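We use cookies to remember your settings. Accept | Manage preferences

Reading time: 2 min

Wanted: people with laundry and opinions, for a gripper comparison

Do you fold clothes on the bed? Good, so do we, and we'd love your help!

Paju is a small group that builds and tests hand-held grippers. Starting in April we're running a side-by-side trial of two of them, the Vornine and the Skinlow, and we need people who don't build grippers for a living to take them home and use them. The two have the same body and cameras but very different fingers, and we've been arguing over which is better with soft things for longer than I'd like to admit. On a bench with a neat square of test cloth they come out nearly even. A real pile of clothes is another matter – jeans, thick sweaters, fuzzy stuff, things inside out – and that's what we want to see.

Each participant keeps both grippers for 11 days. You do your ordinary sorting and folding with one for the first stretch, then swap. Sessions are short, and you pick when to do them. We're hoping for 1,000 recorded picks across the whole group, so no single household has to carry it.
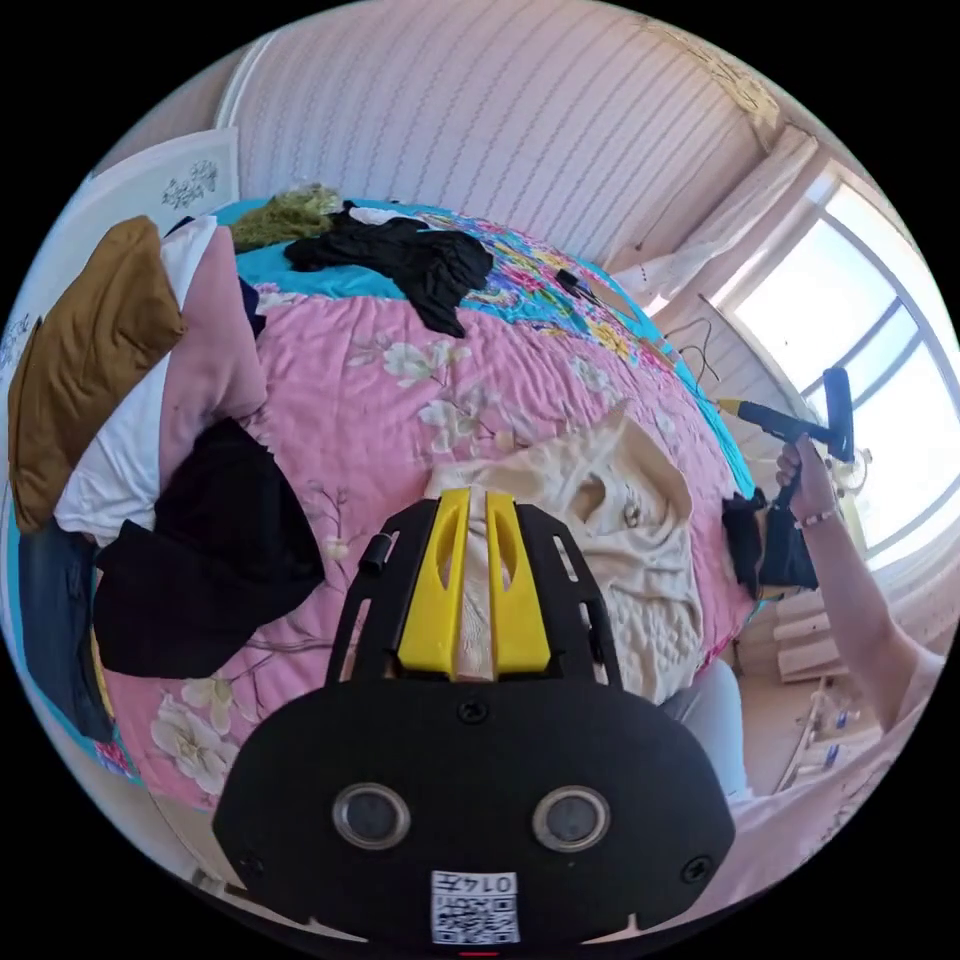 Knits are where we expect the biggest difference. Chunky ones are easy to grab and surprisingly hard to let go of, and thin ones like to slide out just as you lift. If your closet leans heavily toward sweaters, please say so when you write, you'll make Chinyere very happy.

What you'd do:
– come to a Thursday evening intro at our Plitcombe workshop, 6:30 p.m. (there's soup)
– use both grippers at home on your own clothes
– fill in a short form after each session, grumbling welcome
– send everything back in the box it came in

You don't need any technical background. You do need to be 18 or older, comfortable using one hand for a while at a time, and fine with the grippers recording the room you work in. Anyone else who might be in view has to agree as well. Left-handed people, we have far too few of you, please apply!

We pay a flat fee for the full trial and cover your travel to the intro. Chinyere Aliyu looks after the kits and will help by phone if something jams. I read the forms, all of them, and I'll probably call you with more questions.

To apply, write to Consuelo Escobar at the Plitcombe workshop with a few lines on what you usually fold and where you do it.

Recent posts
Swapping fingers on the Skinlow without losing the screws
Towels, round two
Workshop hours for spring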